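Gripper trial review: minutes
9th March – minutes taken by Iqra Khokhar
Reading time: 3 min

Present: Noman Talpur (chair), Iqra Khokhar, Pandey, one guest from Tovonik by phone for item 2 only.

1. Last meeting

Minutes accepted with one fix. The Mellora quote was for two pairs of fingers, where we had written one. Pandey still has not had the spare cable back and wants that written down again.

2. Where the trial stands

Pandey reported 195 logged tries on the white table with the Tovonik fingers and the same list started on the Mellora set. The object list has toy food, a stick with black tape on it, and cloth goods. Pandey called the early results encouraging. Noman asked encouraging compared to what, and the answer was the sales sheet. He would like that word kept out of the report until both sets have run the full list.

The Tovonik guest said the rounded tip is meant for mixed items and that we should expect no change of settings between hard and soft things. Iqra pointed out that the settings had been changed 20 times in the log. The guest will look into it. Noman does not expect to hear back before May.

There was some back and forth over whether toy food tells us anything at all. It is light, it is much the same size all through, and it sits well apart on a clean table. Pandey's view is that you have to start somewhere. Agreed to keep it as a warm-up and leave it out of the score.

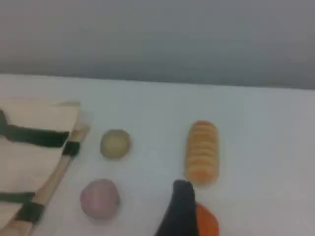 3. Wrist camera views

Iqra went through the camera footage. Her complaint is the same as last time: a black finger with next to no surface detail gives the software very little to hold on to, and the picture goes soft where we most need it. Pandey thinks the controller copes. Noman asked for proof and there was none ready.

Two things were tried on the camera side, a lower mount and a slower approach. The lower mount gave us a lot of gray wall and less table. Nobody spoke up for it. The slower approach may have helped, but it was tried on the same afternoon as new lamps, so we can't say which one did the work. To be run again with one change at a time.

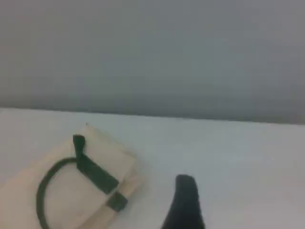 Finger clear of the cream and green item, soft goods part of the list.

4. Soft goods

This took most of the meeting. Jorum (the controller we have on loan) has a "fabric mode" and Pandey had high hopes for it. Noman said he has now sat through three fabric modes from three makers and would like to see one that does more than close slower.

The tote bag handles are the hard case. Flat webbing lying on canvas is nearly the same height as the bag, so the fingers have to find an edge. Where the handle is rolled like rope there is more to grab, and Pandey wants to score the two parts apart. Iqra agreed, but said a part score will make the totals look better than they are. A bag counts as picked when it is off the table and stays off for 30 seconds. A raised handle with the bag still lying flat is a miss. 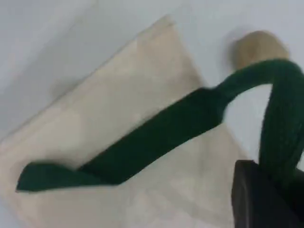 Noman also does not want tries thrown out because the video is blurred. If the blurred ones go, the fast moves go with them, and we end up with a nice set of numbers for the slow ones. Iqra will mark blurred clips and leave them in the count. Pandey asked for it to be noted that he thinks this is harsh on Jorum. Noted.

5. Choice of gripper

No choice made. Pandey would go with Tovonik today. Noman would go with neither on what he has seen – the price gap is real, the gap in results so far is not. Iqra wants the Mellora run finished first.

6. Actions

Pandey: finish the Mellora list, same objects, same order, settings locked.
Iqra: rerun the slow approach under the old lamps. Send the marked clips round.
Noman: ask for the Jorum loan to be extended. Ask Tovonik about the settings, in writing this time.
Pandey: cable.

Next meeting when the Mellora list is done, and not before.

Contact | Copyright, all rights reserved | Back to top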